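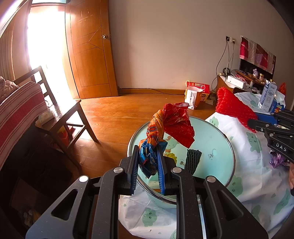
One buyer wrote to us in November that the tray had gone from the kitchen to the front room on the first day and had stayed there ever since, mostly full of wrappers and half-finished snacks, and could we please say on this page that the cloth can be bought without it. It can. See Ordering, further down.

Home Table Kitchen Storage Clearance Basket

Clerarell Round Tray and Cloud Cloth
Item 413
Sold by Skivex

The Clerarell set is a round tray and a tablecloth for a table that gets used all day. The tray is light teal with a metal rim, and there are small cartoon prints on the base. The cloth is white with a print of green clouds and faces. They were drawn up as separate items and sold separately for a long time, but so many people bought both that we put them under one item number.

The tray

Most people use it for small loose things: wrapped candy, tea bags, clips, a sponge strip, whatever came out of the shopping bag and has no place yet. It works for snacks still in their bags too. We wouldn't put hot pans on it. A mug of coffee is fine.

The prints are on the inside of the base. They do not all face the same way, so it makes no difference which side of the table you sit on. The pattern is placed a little differently from one tray to the next, and we can't pick one out for you.

The teal has stayed the same across every batch we have carried. It is a pale shade, closer to green in daylight than it is under a yellow lamp. If you are trying to match it to a Clerarell bowl from the older range, the bowls are darker.

Cleaning the tray

Wipe it with a damp cloth and dry the rim. Dish soap is all right. Do not use steel wool or the rough side of a scrubber on the prints. A soft mesh sponge is fine if you don't press hard. Crumbs tend to sit where the base meets the side, and a dry pastry brush gets them out faster than a cloth does.

No dishwasher. We get asked this more than anything else about the tray. Some buyers do it anyway and report no trouble, but we will not replace a tray with faded prints if it has been through a machine.

The cloth

The cloth is 204 cm on the long side. It comes folded and the fold lines will show at first. Leave it flat on the table overnight, or put it over the back of a couple of chairs, and most of them will drop out. Please don't iron it.

It wipes clean for ordinary spills. Tea and juice come off if you get to them the same day. Ballpoint ink doesn't come off, and neither does the color from some printed plastic bags if they are left lying on it in the sun. We had one cloth back with a faint orange patch by a window, and as far as we could tell a snack bag was the cause. Moving things around once in a while takes care of that.

On a smaller table the long side will hang low. You can cut the cloth with ordinary scissors. The edge does not need hemming, though a ruler and a pencil line on the back help a lot. Measure twice - we don't take back cut cloths.

Using the two together

The tray sits flat on the cloth and can be turned or slid without pulling it along, unless the cloth is wet underneath. If you are clearing a full table, a way that works well is to put the tray in the middle and go through the pile once. Small things you want to keep go in the tray. Boxes stay on the cloth until the end. Empty wrappers and crumpled bags can go in the tray for the moment too, and then you carry the whole thing to the trash and pick out what you meant to keep. It takes one trip instead of six.

People with children tell us the tray is good for sorting candy after a party. People with cats tell us other things.

What you get

One round tray, light teal, metal rim
One cloth, white with green cloud print
One care sheet

Mesh sponges, knitted bags and other table items are not part of the set.

Ordering

The set, the tray alone and the cloth alone are all in stock. Choose from the drop-down before adding to your basket. The tray alone is limited to 4 per order, as the outer boxes are not strong enough for more. If you need a larger number for a cafe or a school, write to us and we will pack them in two shipments.

Orders leave from our Nerdale warehouse. The cloth alone goes in a mailing bag and usually travels faster than the tray. Nikolovski stores carry the tray but not the cloth, and their stock is separate from ours, so we can't look it up for you or accept returns of things bought there.

Returns are open for unused items in the original wrapping. A tray with a dented rim will be replaced if you tell us when it arrives and keep the box.

The last shipment was 1,203 sets. The next one has the same print and the same price.

Page updated 2023-12-28

Comments

Guest: Bought the set for my mother's table. She says the faces on the clouds look at her while she eats, but she won't let me swap it for a plain one. Tray is a nice size for her pills and glasses.

Guest: Does the cloth come in any other color? Green is fine, but my chairs are dark wood and I was hoping for blue.

Skivex: Only the green at the moment. A blue was sampled and we did not order it.

Guest: Fold lines took three days to go, not one night. After that no complaints. Cut mine down for a small side table and used the leftover piece to line a drawer.

Guest: I put the tray in the dishwasher before I read this page. Prints still look the same to me. Will hand wash from now on.

Guest: Rim had a small scratch on arrival, new tray came the next week. They didn't ask for the old one back, so now I keep onions in it.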